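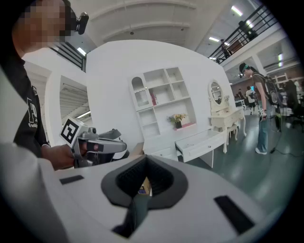 About Skirneck

Skirneck tests hand-held grippers, cameras and controllers for companies that are choosing between them. We started in Trumesmont in March with two grippers on loan and now have a hall with furnished corners to work in - shelves, drawers, a dressing table.

Each device gets 300 trials on the same tasks. Our Louro report compares grip and camera view, and Puvlow covers controllers. Both are free to read.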